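Getting the market stall ready (again)

So I said yes to the fall craft market. I know, I know. After last year I swore up and down that I was done with folding tables and cash boxes and standing in a drafty hall for six hours, and then Sandra Blackburn called me up and said there was a spot going near the door and could I let her know by supper. I let her know in about four seconds.

It's the Erwood market, for those of you who live nearby, the one in the old grange building with the good pie. Last year I was at the far end by the coat racks and I swear half the people who came through turned around at the pie and never saw me. Near the door is a whole different thing! People come in, they've still got money, they haven't had to carry anything yet.

The soap is the easy part. I've got oatmeal and honey curing on the racks already, plus a big batch of the rosemary one that sold out last time, and I'm trying a plain unscented bar because three different women asked me for it and I felt bad sending them off with nothing. I'm aiming for 100 bars on the table. Last year I brought way too many of the lavender and ended up giving them to everybody I'm related to. My brother-in-law is still working through his.

Unscented takes a bit of thought, by the way. You'd think you just leave the scent out and that's that, but some oils have a smell of their own and you only notice once there's no rosemary on top of it. I switched to a lighter olive oil and that helped a lot. It's a softer bar for the first few weeks, so it needs longer on the rack, and I have moved it twice already to make space for other things. Patience has never been my strong suit.

What I really need to fix is how the table looks. Kelly Mottram had the stall across from me last time (candles, gorgeous ones, the kind in little tin cups) and she had everything up at different heights on crates and boxes, and a sign you could read from across the room. Mine was a tablecloth with soap on it. I had prices on tiny stickers on the bottom of each bar, so every single person had to pick one up and turn it over. Some of them didn't bother, and I don't blame them.
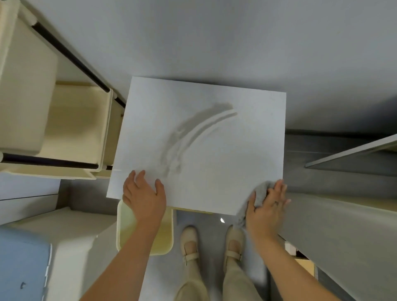 Kelly was sweet enough to talk me through it over the phone. Her big rule is fewer words. She says put what it is, put what it costs, and stop. I had this whole paragraph planned about goat's milk and where I get it and how I got started, and she listened very politely and then said "they can ask you." Fair enough. I do like being asked.

Then there's pricing, which I go back and forth on every year. I had the bars at five dollars and I'm going up to 6. My oils cost more than they did in March, the boxes cost more, and gas to get anywhere costs more, as you all know. Ese Adebisi, who does the knitted hats, told me she put her prices up last spring and lost sleep over it for a week, and then not one customer said a word. I'm hanging on to that.

I'll do a bundle too, three bars for 15, tied up with string. Those went like crazy at the school fair. Men especially love a bundle – they walk up, they see it's already wrapped, they're done. Callum Cheetham bought four of them in one go and told me that was every birthday through Christmas taken care of.

A few people have asked whether I'll mail orders this year. Maybe! I did a little of it last winter and the packing just about ate me alive. If I do it'll be after the market, with whatever is left over, and I'll put a post up here first so the regulars get a look before anybody else does.

Oh, and I still need a helper for the first couple of hours. My usual one has gone off to college and has better things to do. The job is making change, smiling, and watching the table while I run to the pie counter. Pay is soap and pie. If you're around Erwood and you can lift a folding table, leave me a comment or just holler when you see me at the store.

Next post will be the rosemary recipe, which I have now promised to four people, so I'd better go find the card it's written on.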